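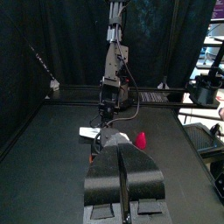

Figure 3. Black two-fingered gripper, nearly closed, over a matte black work surface.

4.2 Do medium-term targets carry information?

The usual claim is that a listed company which sets out medium-term targets at an investor day gives shareholders something they did not have before. Fülöp and Bakos, in their earlier paper on the Arkholm sample, found that share prices rose over the three trading days following such events and took this as support for the claim. We are less sure. Their sample leaves out companies that cancelled or postponed an investor day, and a firm with bad news to give has every reason to do one or the other.

We went back to the full set of 1,287 announcements and put the cancelled and postponed events back in, dated to the original notice. The price effect shrinks to a level we would not want to defend. In two of the sector groups it changes sign. It may be that a true effect survives among smaller companies with few analysts, but our figures are too thin there to say so with any confidence.

There is also the matter of what counts as a target. Prendergast told investors that it expected margins to "move towards best in class over the cycle". This was coded as a target in the earlier work. We cannot see how anyone would test it, then or later, and we have moved it and similar statements into a separate group. Drusteck, by contrast, gave a figure for operating margin and a year by which it should be reached, and then dropped both from its next annual report without comment.

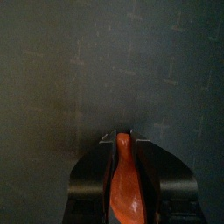
Dropping a target quietly is more common than missing one in public. Of the 12 companies whose reports we read line by line, only three compared their results with what they had promised, and one of those had changed its definition of operating profit in the meantime. Flevex restated its target after a disposal, which is fair enough, although the new figure was easier to reach than the old one even when the sold business is taken out of both.

Fülöp and Bakos reply that investors can see through this sort of thing and price it in. Perhaps they can. If so, it is hard to understand why prices should have risen on the day in the first place, and the two arguments cannot both be used to defend the same result. Section 4.3 repeats the test with an 11-day window, which some readers of the June draft asked for. We doubt that a longer window helps, as it picks up a good deal of unrelated company news.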